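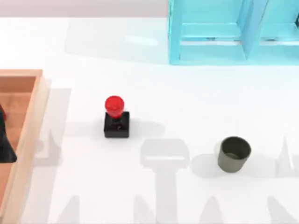 Product Review: Fledero Mailbox Archiver, Version 8
Prepared by the Messaging and Collaboration Group, Povthorpe Information Services
Reviewer: Sabine Stöcker
Technical review: Ka-ming Hsiao
Last revised 11/20/18

Purpose of this review

The Messaging and Collaboration Group was asked to assess a replacement for the journaling and retention tool used with our on-premises mail servers. The current tool leaves support in December. Fledero Mailbox Archiver was one of the products put forward by the server team, and the group agreed to install it in the test environment and report on installation, daily administration, search, export and cost. This review covers the standard edition only. The hosted edition was not tested.

Test environment

The product was installed on a virtual machine running Windows Server 2016, with the archive database on a separate SQL Server instance. The mail environment was a two-node Database Availability Group with a single witness server. A total of 600 mailboxes were enabled for archiving. Most were copies of staff mailboxes made for testing, and the remainder were shared mailboxes and room mailboxes. Outlook 2016 was used on all client computers. Outlook on the web was tested in current releases of Chrome and Firefox.

Installation

The installer checks for missing Windows features before it begins and offers to add them. This worked as described for the .NET components. It did not detect that the Windows Search service was disabled by our server baseline, and the indexing component failed to start until the service was enabled by hand. The error written to the event log gave only a generic service code. The vendor's support desk supplied the answer the same day, and we would like to see it added to the installation guide.

A service account is required with application impersonation rights and read access to the journal mailbox. The guide suggests adding this account to Organization Management. That level of access is far more than the product needs. Elis Gronow of the directory team prepared a custom role group with the impersonation role alone, and every archiving function worked normally with it. Departments that adopt the product should follow the same method. The commands are kept with the build notes for the test server.

The database is created by the installer with default growth settings. Administrators should change these before the first full archiving run. In our case the log file grew to fill its volume during the first night, and the run had to be repeated after the volume was extended.

Daily administration

Administration is carried out through a web console. Its layout is plain and easy to learn. Retention policies are listed on one page, and each policy may be applied by mailbox, by distribution group or by organizational unit. Policies assigned through a group are refreshed every two hours, and this interval can't be changed from the console. A command-line option exists, but the vendor doesn't support it.

Conflicting policies are handled in a way that may surprise experienced administrators. When a mailbox falls under more than one policy, the longest retention period applies, regardless of the order shown on screen. The order can be changed by dragging, which suggests that it has some effect. According to the vendor it affects display only. We consider this a fault in the design of the page.

The PowerShell module is the strongest part of the product. It contains 69 cmdlets, all with help text, and the names follow the usual verb and noun pattern. Arwel Gwynne rewrote our nightly report script to use the module and was able to remove a large amount of code that read values from log files. Output is returned as proper objects and can be passed to Export-Csv without further work. One limitation should be noted: the module must be run on the archive server itself or in a remote session to it. It can't be installed separately on an administrator's workstation.

Email alerts can be sent for failed runs, low disk space and license limits. Alerts are sent through an SMTP relay, and the console accepts only one relay address. A relay that requires TLS 1.2 was accepted after a registry change on the server.

Search and export

Search within a single mailbox was fast and accurate. Searches across the whole archive were slower, though still well within what our records office considers acceptable. Subject, sender, recipient and date filters behaved as expected. Attachments in common Office formats and in PDF were indexed. Password-protected attachments are listed in a separate report so that they can be examined by hand, and the records office found that report useful.

Results may be exported to PST or as individual message files. Large PST exports are split at a size set by the administrator. During testing, two exports stopped when the destination share was briefly unavailable. Neither could be resumed, and both had to be started again from the beginning. For a legal request with a short deadline, this would be a serious inconvenience. The vendor has accepted the report and has given no date for a correction.

The audit log records who ran a search, the terms used and the mailboxes included. Entries can't be edited or deleted from the console. We did not examine the underlying table for tampering, and the security office may wish to do so before any purchase.

Effect on users

Archived messages are replaced in the mailbox by short stubs. In Outlook 2016, opening a stub retrieves the full message with only a small delay. In Outlook on the web, users must select a link that opens a new tab, and pop-up blocking must be relaxed for the archive address. Staff in the trial group found this confusing. Mobile devices show the stub text and the link, but the link works only when the device is connected to the internal network or the VPN. Beca Kneath of the Service Desk has drafted a one-page notice on this subject, which should be sent before any mailbox is enabled.

Comparison with Clorkach

The group tested Clorkach last year under similar conditions. Clorkach has the better web interface and supports delegated searches by department, a feature missing from Fledero. Its PowerShell support is limited, however, and its reports can be scheduled only from the console. For a team that manages servers mainly by script, Fledero is the more practical choice. For an office where searches are run by records staff without technical help, Clorkach deserves a second look.

Licensing and support

Licenses are sold per active mailbox through our reseller, Kontogiannis. Shared and room mailboxes count toward the total if a retention policy is applied to them. Disabled accounts do not. Support is by telephone and web form during business hours, with an extended plan at added cost. All of the cases we opened received a first response within one business day.

Findings

The product is recommended for use with the on-premises mail servers, subject to these conditions:

The service account is to be set up with the custom role group and is not to be added to Organization Management.
Database and log volumes are to be sized and growth settings changed before the first run.
The pop-up exception is to be deployed by Group Policy before any user mailbox is enabled.
Exports for legal requests are to be written to local disk and then copied to the share.

Questions about the test results should be sent to the Messaging and Collaboration Group through the Service Desk. The build notes and the revised report script are available to server administrators on request.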